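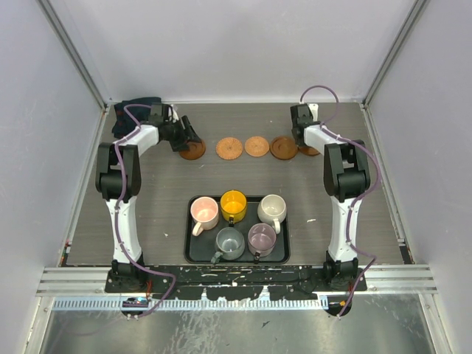 Gemechu thinks we should settle the finger question before touching the controller again, and left a note on the bench saying so: "Change one thing at a time or the numbers mean nothing." Fair. The Akbari controller stays as it is through December, gains and all, and only the fingers get swapped.

Setup, 2 p.m. Both arms on the front rail, coasters in a row toward the back, mugs on the tray. Task is mug from tray to coaster, either arm. Comparing the Lokerley wedge fingers with the Kistura soft pads. Same start pose for every run, jaw opening at the wide setting, wrist cameras recording on both sides.

Lokerley first. 36 attempts, 14 of them bad. Most of the bad ones were upright mugs where one fingertip came down on the lip before the jaws closed. Moving the approach point outward should help. I did not try it today because it would have spoiled the comparison.

Mugs on their side are a separate problem. The planner assumes the handle is somewhere near vertical and picks a grasp across the body, so the wrist ends up at a bad angle to the tray rim. Logged these separately. 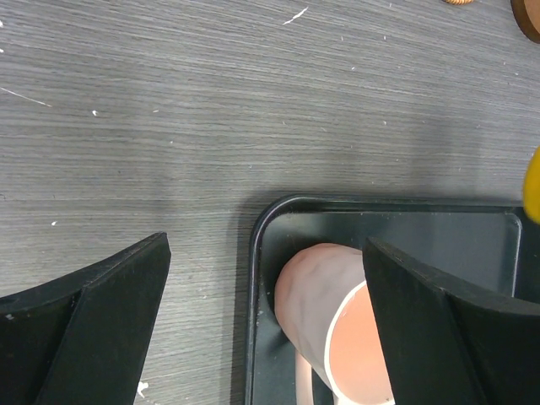
Wrist view, pink mug on its side in the tray, fingers open.

Kistura pads are slower to close and grip better on the glaze, but they are thick. Next to the rim there is not much room for them. I had to raise the approach height twice before the left arm would finish a full cycle. Total cycles on that set of pads is now 558 counting last month, so some of the softness may be wear. Ask Nosusham if they have a fresh pair.

Camera notes. Exposure was locked on both wrists. The tray corner is a good feature to check alignment against, better than the table, where the grain all runs one way and the matcher slides along it.

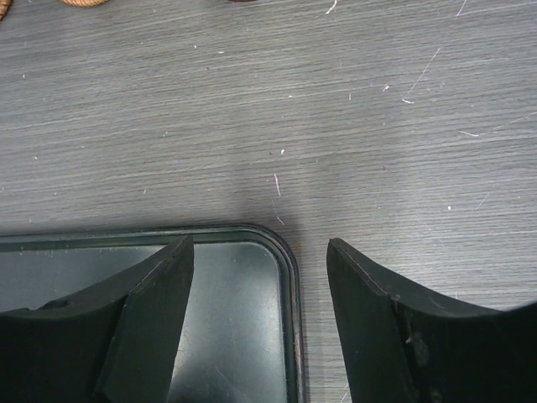 With the corner as reference, the offset between the two wrists came out at about 2 mm, small enough to leave alone until the pads are done. If it grows I will redo the hand-eye calibration on both arms.

To do: outward approach point on the Lokerley fingers, fresh pads, rerun the sideways mugs with the handle check turned off. Gemechu has the log files.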